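Chapter 5
Picking a Gripper You Can Live With

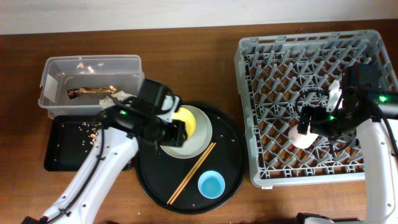
I used to choose grippers out of the catalog. I'd look at the payload, look at the price, and order whichever one my boss wouldn't argue about. Then Lucie Kowalchuk and I spent most of a September putting the Purnov and the Kimer through the same chore, clearing up after a meal, and I stopped trusting catalogs (mostly!). We ran 300 trials with each, 600 in all, and my notebook still smells like soy sauce.

Dishes are a wonderful test. A bowl has a thin, curved rim, a plate lies almost flat, and chopsticks roll away the second you breathe on them. Rice sticks to everything, fingertips included, and a fingertip with rice on it grips differently from a clean one – I'd never have guessed how much.

In this chapter we'll set up a comparison like ours on your own bench. You'll need two arms, or one arm and some patience, plus a score sheet. Start with Section 5.1, where we measure how far the fingers open, and keep a damp cloth handy.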